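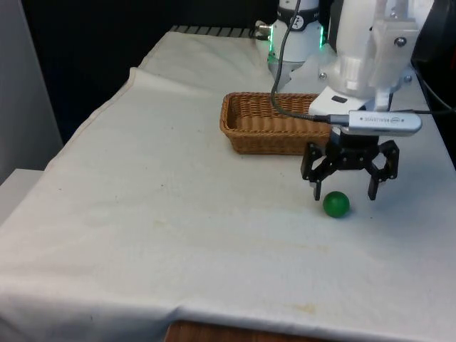

Pick-and-place cell, green ball and wicker basket, cloth-covered table.

Thread on the rules we use for small manipulation cells. Most of these came out of the revision Chia-hao Chow and I finished in November. The numbers are ours, for our arms and our payloads. Check yours before copying them.

1/ Scope. The rules cover one operator, one arm in motion, and objects light enough to drop without consequence. Anything with an edge or a liquid in it goes under the Gromell procedure, which is longer and needs a second signature.

2/ Table covering. Cloth is permitted. It has to be secured on at least two sides, and any ridge taller than the smallest object gets flattened before the first episode. Stains are allowed. Don't swap the cloth in the middle of a set – the background changes and the set has to be split.

3/ Fingertip clearance. Minimum 3 mm above the covering during any lateral move. Measure at the highest fold in the path. We had this written as "above the table" for a long time and two sites read it two ways.

4/ Speed. Tool speed is capped at 55 mm/s inside the grasp zone. Outside it the Omik controller default applies. If you raise the default, log it under your own name.

5/ Cables. The camera cable needs a service loop long enough for full wrist rotation with no tension at the connector. Rotate the wrist by hand through its range and watch the plug. A cable that moves the plug fails the check, even if the image stays up.

6/ Second arm. If another arm is mounted at the same table and isn't part of the task, park it and lock it out in software. A status light is an indication of state. It doesn't count as a lockout under any version of this document.
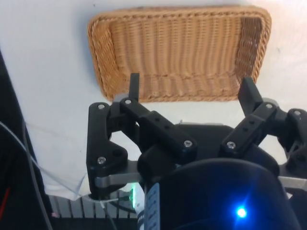

7/ Containers. Approach from above, jaw open, and stop before descending if either finger overlaps the rim in the wrist view. The wrist view foreshortens the near wall, so confirm with the fixed camera. Woven rims catch fingertips more often than molded ones do.

8/ Fasteners. Witness-mark the linkage screws and inspect them every 1000 cycles. Flidik hands and Farooqui hands use different torque values, so keep the card for the hand you have fitted and file the other one.

9/ Logging. Failed grasps stay in the log. Tag them, don't delete them. Form 1302 has a field for the operator's note and it should contain words. "Fail" repeats what the tag already says.

10/ Current text is the May 11, 2024 issue. Open item: whether rule 3 should scale with fingertip width. Chia-hao says yes, I want more data from the wide pads first. Comments on that one are welcome, with measurements if you have them.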